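¿Cómo ordenar cajitas y tarjetas en cestas de mimbre sin que acabe todo revuelto?

28 de noviembre de 2022 -- 173 visitas

Murdo Crichton
Hola, a ver si alguien me echa una mano que voy con prisa. Tengo una mesa negra de 115 cm y encima un montón de cosas pequeñas: cajitas blancas, tarjetas, etiquetas sueltas. Compré cestas de mimbre en Mendes pensando que con eso bastaba y nada, a los dos días otra vez todo mezclado. Las tarjetas se cuelan debajo de las cajas y no las encuentro. ¿Separadores? ¿Cestas mas pequeñas? No quiero plástico si puede ser.

Pratier
Cestas bajas y ya. Las hondas son un pozo.

Sellisbridge
Yo pasé por lo mismo en marzo. Lo que me funcionó: una cesta para cajas y otra para papel, nunca juntas. Las cestas al fondo de la mesa, pegadas atrás, y delante sitio libre para ir clasificando. Las cajas de pie, con la etiqueta hacia ti -- si van tumbadas no lees nada. Forra el fondo con tela, que el mimbre engancha las esquinas de las tarjetas y las deja hechas un asco. Y no llenes hasta arriba, yo paro en 10 cajas por cesta. Lo dudoso se queda fuera hasta el final, no lo metas "de momento" en cualquier lado porque ahí se queda seis meses.

Las tarjetas, primero. Son lo que se pierde, asi que las recojo antes de tocar ninguna caja. Con las cestas detrás y lo pequeño delante, como digo:
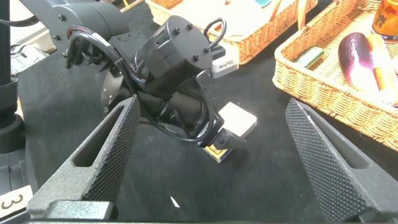 Trumham comenta que lo de la tela bien, pero que cosida o con un par de puntadas, porque suelta se arruga y las tarjetas acaban debajo igual. Y que para el papel prefiere un sobre grande dentro de la cesta, sin tela ni nada.

Pues también vale lo del sobre. Yo lo probé con uno de cartón y aguanta bien -- eso sí, abierto por el lado largo.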